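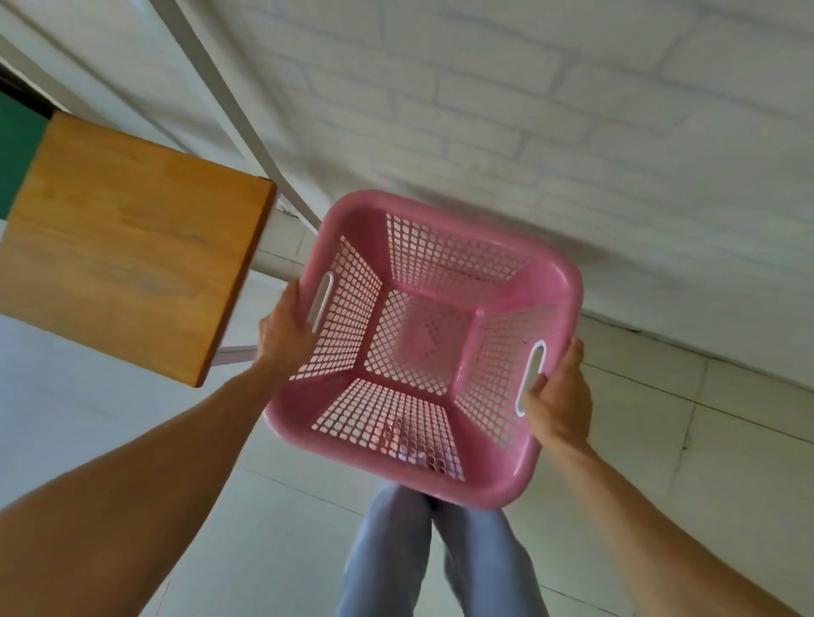
A pink plastic laundry basket held by its two handles, over a white tiled floor.

Why a Laundry Basket Is Full of Holes
By Nimal Sheikh

A laundry basket is a container for clothes. It is made almost entirely of plastic and air. This page explains where the plastic goes, where the air goes, and how the basket gets its shape.

The holes

The sides of this basket are a grid of small openings, some square and some diamond-shaped. The bottom has openings too. Engineers call a sheet with many holes in it "perforated."

Holes do two jobs. First, they let air move through the clothes. Damp fabric dries when water leaves it as a gas called water vapor. In a closed box the vapor has nowhere to go, so a wet towel stays wet and starts to smell. Second, holes save material. Less plastic means a lighter basket — and less weight for your arms.

The rim

The rim is the thick band around the top. A thin sheet of plastic bends easily. Fold its edge over or make it thicker and it becomes stiff. You can test this with a sheet of paper. Hold it flat by one short side and it droops. Fold up the two long edges and it stays much straighter.

The corners

The corners are solid, with no holes. They form ribs that run from the rim down to the bottom panel. A rib is a strip that adds strength. When the basket is lifted, the weight of the clothes pushes down on the bottom, and the ribs help carry that push up to the rim. The corners are also rounded. A sharp corner collects stress in one spot, and cracks often start there.

The slope

The bottom panel is smaller than the top opening, so the sides lean outward. This is called a taper. Empty baskets with a taper can be stacked one inside another. The taper also helps in the factory, where the basket has to slide off its mold.

The handles

Each handle is a long oval opening near the rim, and on this basket each has a white insert. There is one on each side, so the load is shared between two hands. Keep the basket close to your body when you carry it. A load held far out in front feels heavier, although its weight has not changed.

How it is made

Most plastic baskets are made by injection molding. Small plastic pellets are heated until they melt. The melted plastic is pushed into a metal mold under high pressure. It fills every gap in the mold, cools, and hardens. Metal parts inside the mold block the plastic in certain places, and those places become the holes.

Words to know

Perforated: having many small holes.
Rib: a raised or solid strip that makes a part stronger.
Taper: a shape that gets narrower toward one end.
Mold: a hollow form that gives melted material its shape.

Page updated 2025-09-19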